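Setting the Table: A Report on One Plate
Group 2 – Sylvie Petrenko, Victor Biwott, Orysia Kuzmenko

3. Choosing the tableware

Our project asks how people decide where a plate goes when no one has told them where to sit. The original proposal had a full place setting with napkins and a centerpiece. Our supervisor, Dr. Wanyama, crossed out the centerpiece, and the budget crossed out the rest.

We were left with a plate. Orysia wanted blue, for contrast. Victor wanted white, on the grounds that most people eat off white plates and that he already owned one. Victor won. A white plate on a white table against a white wall is a bold choice for a study about noticing where things are, and we stand by it.
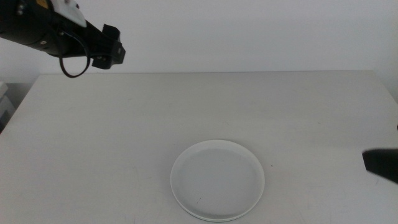
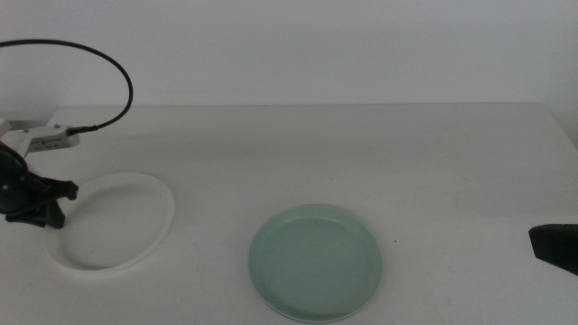

Figure 9. The white table, with one white plate (first picture) and with a white and a pale green plate (second picture).

4. What we asked people to do

We had 16 participants, all students from the Penmont dorms. Each one got the plate and a single instruction: "Put this where it belongs." They were given no chair and no hint about which side was the front. Nine placed it near the edge closest to them. The others went for the middle, and one of them spent so long adjusting it that Sylvie stopped the timer at 40 seconds and thanked him.

We measured from the rim to the nearest table edge with a tape measure. The rim was harder to find than expected – see section 3 – so two of us read every distance and we kept the average.

5. Problems

The tabletop has scuffs and smudges on it, and we suspect a few people used them as landmarks. Dennis Rotich, who let us use the table, says they were there when he got it. We tried wiping them off in June and got nowhere.

We also never settled what "belongs" means. Three participants asked. We told them to use their judgment, which Victor wrote down as a method and Orysia wrote down as a limitation. Both entries are in the appendix.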